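Sabina Kanagaratnam
6 October 2021

1/ New result from our garment folding work at Gisholm. Short thread on how we pick the training segments, and what changed when we stopped using whole episodes.
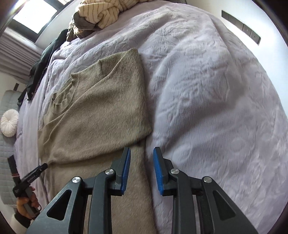

2/ The policy, Tandden, learns from hand-held gripper demonstrations recorded in ordinary bedrooms. Until September we trained on full folds, start to finish. Sleeves were the weak point. In a demo like this one, a knit sweater on a plush blanket, the body is already a rectangular block while a long sleeve still runs straight down between the open jaws. The next grasp depends almost entirely on that sleeve, but a full-episode loss gives it very little weight.

3/ Su-bin Lim's change: cut each episode at jaw-open events and sample the segments by how much the garment outline moves in them. Same network, same 600 demonstrations, no new labels.

4/ Evaluation: 600 trials, split evenly between the old and new sampling. Success means both sleeves inside the body outline at the end, no human touch. A trial stops after 5 failed grasps.

5/ Segment sampling wins on long-sleeved knits. On T-shirts the two are within noise, as we expected. Trousers got slightly worse. We think the outline measure overweights the first flattening motion, and Su-bin is testing a per-garment cap.

6/ Soft bedding is still hard. On plush or rumpled covers the lower finger often takes blanket along with fabric. Segment sampling does not help with that. The Seok depth filter helps a little, at the cost of slower approaches.

7/ All tests ran in 4 rooms at our Ledinmont site, so treat generalization claims with care. Segmentation code goes up first, trial logs after we finish checking the trouser runs.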